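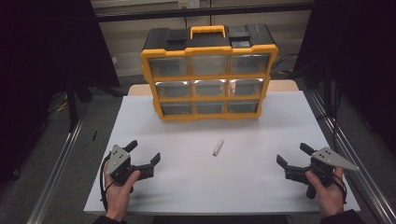

Section 4: Adding a child and setting up the first learning profile

Before you start, you need your Jellenar parent login and the access code from the school's letter. Allow one quiet sitting for steps 1 to 6. The questionnaire in step 7 can be done later.

1. Log in and choose Family from the menu on the left.

2. Select Add child. Type the child's name as the school has it. If the school uses a shortened name, use that here too, or the access code will be refused.

3. Enter the date of birth, day first.

Note: Children born before the year 2000 can't be added. If you get this message for a younger child, the day and year have been swapped.

4. Type the access code and press Check. The name of the school and the class teacher should appear. If a different school is shown, press Cancel and ring the school office.

Caution: After four wrong codes the account locks. Only the school can unlock it.

5. Choose who may see the profile. The settings are Parents only, Parents and teacher, and Everyone in the support team. You can change this at any time under Sharing.

6. Press Save. The child now has a tile on your Family page.

7. Open the tile and start the Interests and Habits questionnaire. It has 96 short statements, such as "asks how things work" or "gets upset when a task is changed". Mark each one Often, Sometimes or Rarely. Leave it blank if you don't know.

Note: Answers are saved at the end of each page. If you close the window halfway down a page, that page is lost.

8. If two adults look after the child, each should fill in a questionnaire under their own login. Don't agree the answers beforehand. The teacher sees the 2 sets side by side.

9. Press Send to school. The teacher gets a message, and the Send button turns grey.

Caution: A sent questionnaire can't be edited. To correct a mistake, write to the teacher through Messages and ask for it to be returned to you.

The profile is a starting point for a talk with the teacher. It doesn't give a score and can't be used to apply for a place on the Lollska programme, which has its own form (see Section 6). Schools hold profile meetings in January, and the teacher will offer you a time through Messages.

Guide text: Chanida Ratanaporn and Yanling Peng. Last changed Dec 25, 2018.

Contact us | © Jellenar | Back to top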